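catwood-textiles: Re: [catwood-textiles] Satin squares, colour and hems (again)
Date: 2024-01-10

Replying under the quote, as requested in the list rules that the rest of you gave up on years ago.

> Has anyone handled the Itora satin in the shade they call Zistine? The
> website has it as "warm neutral", which could be anything from porridge
> to a terracotta pot. I need 300 napkin-sized squares for a supper at the
> Tsang Rooms in February and I'd like to know (a) what colour it is,
> (b) whether the hem lies flat, and (c) how bad it looks once somebody
> has picked it up and put it down again. I have had the paper sample
> card. The sample card is paper. I do not find this helpful in a satin.

I've had a piece of the Zistine since the autumn, so I can have a go at all three. Colour first, and I suggest you sit down. 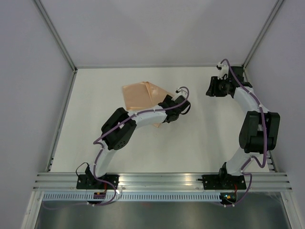
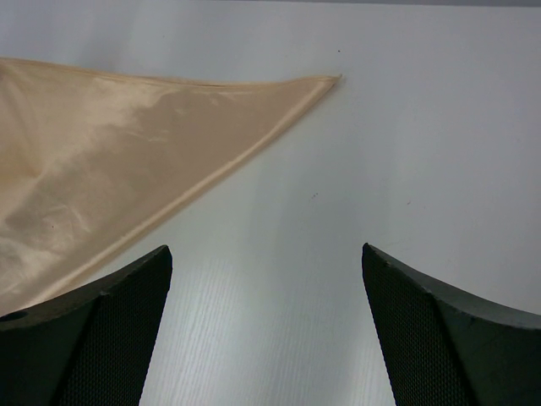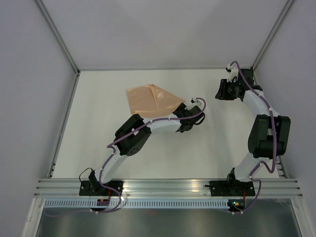 Zistine on the white table. The middle one is the close-up with the hem.

(a) The colour. I'd call the first one peachy orange, the second champagne and the third a sort of tan going on copper. I have been over this with two people in my house and we now have four opinions. If your tablecloths are white I don't think it matters much, as it looks warm against white in all three. If they are ivory I would worry. If the supper people have already picked candles to match the website, I would let them find out for themselves.

I did ask Itora which of the colours was the real one. They sent me another paper card.

(b) The hem. It's a narrow rolled one and on mine it's neat enough. You can see it down the slanting edge in the close-up, where it comes out a touch darker than the rest and stands slightly proud. So no, it doesn't lie flat in the sense of vanishing. On a napkin I rather like that, as it gives you something to get hold of when you're folding and the cloth is trying to leave the table. The points are what I'd check when your box arrives. Mine are fine, but I've had squares from other places where the corner was a hard little lump like a dried pea, and no iron will talk it round.

(c) Being picked up and put down. Look at the first one and make up your own mind. It's a satin. It holds on to the memory of everything that has been done to it. In the third it's far more open, nearly a diamond, but there's still a line through the middle, and that is the sort of crease your guests will see from across the room if the lights are low and coming from the side. The gloss doesn't help. Any ripple gets a pale streak along it, so a small crease looks like a larger one with ambitions.

It also shows bits. There's a dark speck on it in the close-up which on a cotton napkin you would never notice. Lint roller, and do them at the last minute, and don't wear the black cardigan. I say this as the owner of a black cardigan.

Some practical things, since you'll be doing 300 of them and I won't:

Press from the back, on the coolest setting that does anything, with a cloth in between. I scorched a corner on my first go. The scorched bit was, I'm sorry to say, a very nice colour.

Roll them for transport. Ten to a tube, tissue between. If you stack them folded they slide, and you will open the car boot on a sort of landslip.

Don't try a standing fold. Satin will not do a bishop's hat. It will do half a bishop's hat and then lie down. A plain roll or a flat pocket for the cutlery is your limit.

Order spares. I'd get 5 at the very least, and more if red wine is being served by anyone cheerful.

On price, I can't help, as I bought an offcut and hemmed squares are a different list. Somebody on here was quoted for 855 of them last spring for a wedding and went very quiet afterwards. If that was you, do tell us how it ended.

You're welcome to borrow my piece before you order. I can bring it to the Catwood meeting in February if that isn't too late for you, or post it, in which case it will arrive creased, and you'll have your answer to (c) all over again.

One question back: what are the chairs like at the Tsang Rooms? If they're the slippery polished sort, half your napkins will be on the floor before the soup, whatever colour they are.

--
catwood-textiles mailing list
To leave the list, send a blank message with "unsubscribe" in the subject line. Please don't send it to everyone.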